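Keeping lettuce fresh on the bench
by Ankica Nikolovski

My mother taught me this in Fokville, and I still do it the same way.

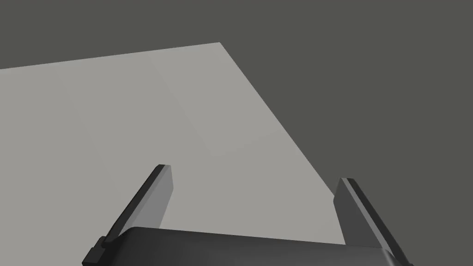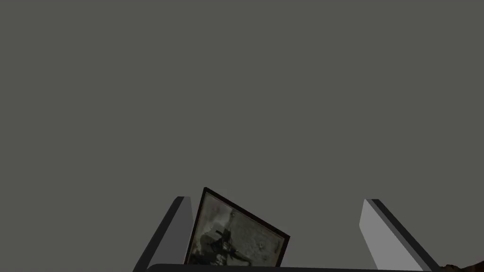
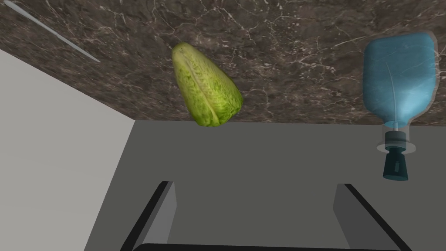
Last picture: green lettuce on the dark marble.

Wash the leaves in cold water, then dry them very well - a clean tea towel is enough. Roll them loosely and put in the crisper. Mine stay good for 3 days. Wipe the marble with mild soap only, never vinegar, it leaves dull marks.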